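# Talk notes: keeping a two-armed sorting cell honest

Slot is 10 minutes plus questions. Slow down on the joint limits part, I always rush it.

**Opener**

- Hi everyone, I'm Cosmin Munteanu. I look after the cell we call Pop.
- Pop has two arms, two hands and one table. The job is to sort cylinders into the tray of the matching colour.
- Everything I change on Pop gets changed in the simulator first. I love this part of the job, and I'd like you to leave wanting to try it on your own cell!

**Start pose**

Talk through why the start pose matters before showing it. Every run begins from the same spot, hands open, thumbs in, nothing touching anything. If the start pose drifts, every number after it drifts too, and you'll spend a whole afternoon blaming the grip.
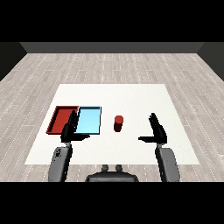
*Start of a red run: both hands open, cylinder standing clear of the trays.*

- Point out the thumbs. They lie flat and point in toward the middle of the table. When I took over the cell they were tucked up, and the hand had to unfold on the way down. Ugly, and slow.
- Trays go edge to edge. We used to leave a gap, and cylinders found it — every single time.
- Mention that tray positions live in one file (we call it Kuvex). Both the simulator and the real cell read it, so there's only one place to get it wrong.

**What I check, and in what order**

1. Home both arms, then load the Kuvex file.
2. Open and close each hand with nothing in it. Watch the fingers, not the screen.
3. Run the start pose 6 times and compare the wrist readings.
4. Only then put a cylinder down.

Ask the room: who does step 2 last? (Hands always go up. I used to be one of them.)

**Grip height**
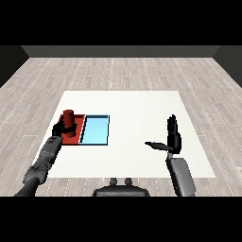 Grip height is my favourite setting on the whole cell, and it's the one I'd got most wrong. I had the fingers closing near the top of the cylinder because it kept the knuckles well away from the tray rim. Nice and safe, and it tipped the thing over on release. So we came down. The left hand has its fingers across the lower-middle of the red cylinder, and that's the height we've stuck with for both colours. Lower again and the fingertips start to catch the rim on the way in. The change in Kuvex was 2 lines, and our clean releases at Pidgate went up to 85 in every hundred on the real cell. I was grinning all day.

- Keep the other hand parked and open while one is working. Someone will ask about using both at once. Answer: yes, later, once the parked hand holds its spot for a full shift.
- If there's time, tell the story about the wrist cable I had routed the wrong way round since June.

**Looking after the real thing**

- Wipe the finger pads before the first run of the day. Dust changes the grip more than you'd think.
- Check the wrist screws with a proper torque driver.
- Write down every change, even the tiny ones. Ours go in a shared log called Cluko, with who made the change and what they were hoping for.

**Questions**

Likely one: does the simulator match the real cell? Close on reach and timing, poor on friction. Offer to show the friction settings at the break, laptop's in my bag and the charger is in the side pocket.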